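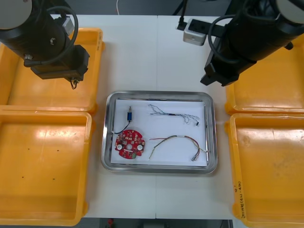
Sorting a big box of mixed wire offcuts - how do you do yours?

Posted by tansyfield, 12 August 2024

Hello all, I hope this is the right part of the site. I've taken on the job of clearing out the wire and cable drawer at the repair club I go to (we meet in the old Kostero building, for anyone local), and it has rather got the better of me. Years of leftovers have gone into it: bell wire, bits of phone cable, speaker flex, the blue and white twisted stuff, old chargers with the ends chopped off. It has all knitted itself into one big nest. I tipped it out at home last night and counted, because I'm like that, and got to 157 separate pieces before my tea went cold and I gave up.

What I'd like is a way of sorting it that other people will be able to keep up once I've gone home. I've got a metal tray to tip things into and a few shallow plastic bins. My first thought was to sort by colour, but my husband thinks it should go by length, and now I can't decide. Also, is it worth untwisting the twisted pairs so they lie flat? And what do you do with the very short bits? I'd like it all put away before we start again in September, so any advice gratefully received!

mossy_kettle

What a lovely job, and I mean that, I find sorting wire very soothing with the radio on. I did the same for our shed at Gumano allotments and got it wrong twice before I got it right, so do learn from me. Sort by type first and leave length until afterwards. If you go by colour you end up with thick red flex and thin red bell wire in one bin, and they tangle again the minute somebody rummages.

Four bins is plenty to begin with. I'd have the tray in the middle as the place where the mess lives, two bins on either side of it within easy reach, and work from the middle outwards. Mine were single-core, stranded, twisted pair and "anything with a plug or socket on it". Take one handful at a time and don't pull! Find a loose end, and let the rest of the nest fall away from it while you shake gently. If it won't come, put it down and try another end.

Then when a bin gets full you can split it by length. I only bother with two lengths, longer than my forearm and shorter than my forearm, and everybody has a forearm with them so there are no arguments about the tape measure.

Gregarious_Newt

Chuck anything under 7 cm. You will never use it. Copper goes in the scrap tin, ours takes it all at the Zuklow recycling yard.
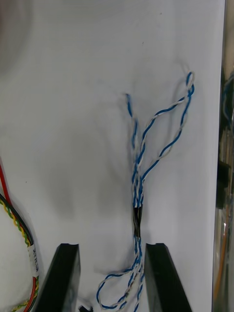 pennywhistle_jo

I agree with most of what's been said, but please don't untwist your pairs. The twist is there for a purpose if anyone wants to use them for phone or network odds and ends, and once you've undone it you never get it back as even as it was. They also store far better twisted. A short black band does the job nicely on the blue and white sort, gripping the strands together partway along, though you can see that the pairs above it still go their own way, one nearly straight up and the other off in a big wandering loop. So one band is enough to keep a bunch as a bunch, but it won't make it tidy. For that I would fold the loops in towards the middle first and put a second band near the other end.

I use ordinary insulating tape, one and a half turns, with the last bit folded over on itself to make a tab for peeling. Heat-shrink looks smarter but then you need a knife to get at your wire, and I have nicked good insulation that way more often than I'd like to admit. Paper-covered freezer bag ties are fine as well. Rubber bands I would avoid, as they go sticky after a summer or two and leave a brown mark on everything.

On bundle size, I put 8 pieces to a bunch and stop there. Any more and people tug one out of the middle and you're back to a nest. A luggage label on each with the type written in pencil helps the ones who don't know their flex from their bell wire (we had plenty of those at the Espiritu workshop, and very nice people they were).

I don't quite agree about throwing out all the short bits. Keep a jam jar of them for tying up beans and mending garden things, and when the jar is full, then take the rest to be scrapped. Chargers with the ends cut off I would part with now, unless somebody at your club is really fond of them.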